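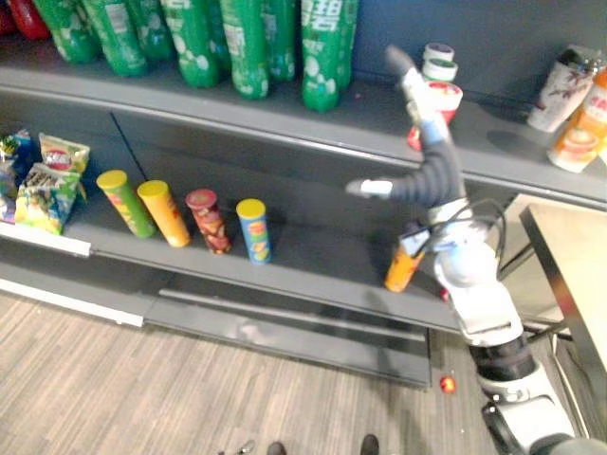 **Figure 3.** Right arm with the two-finger gripper, raised toward the tubs on the top shelf.

### 4.2 Shelf Reach Trials

The Jimurley platform was assembled in the shared workshop at Vesside, where the retail shelf served as the fixed test structure. The top shelf carries soft-drink bottles and small tubs. The shelf below it carries bags of chips and cylindrical chip cans, with a gap left clear for placement. Shelf height was not adjusted between trials. The base was positioned by hand before each run, and the arm controller was given the shelf lip as its only reference line.

Approach direction had more effect on clearance than speed did. A path from the lower right keeps the elbow outside the shelf end for most of the motion, but the fingers then arrive at an angle to the front lip. 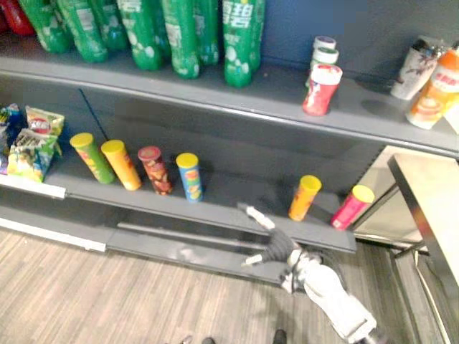 The controller therefore applies a wrist correction before the final approach. An earlier version, tested in February, applied the correction during the approach and often stopped on the joint torque limit. With the revised order, 66 of 69 reaches ended within the set tolerance of 6 mm. The three failures were all stops on the torque limit, and two of them came from the same starting pose. External cable routing was kept for ease of repair, at the cost of some wrist rotation.

The second end effector, a multi-finger hand, was mounted with the Baláž adapter plate. It uses the same arm path with a longer tool offset. Grip closure is set by motor current alone, and no force sensing is fitted at the fingertips. Results for the hand are reported separately in Section 4.3.
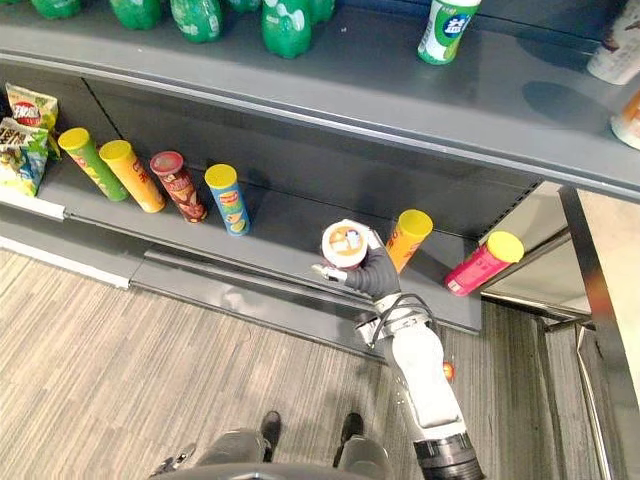
**Figure 4.** Multi-finger hand holding a round snack cup in front of the lower shelf, between the blue and orange cans.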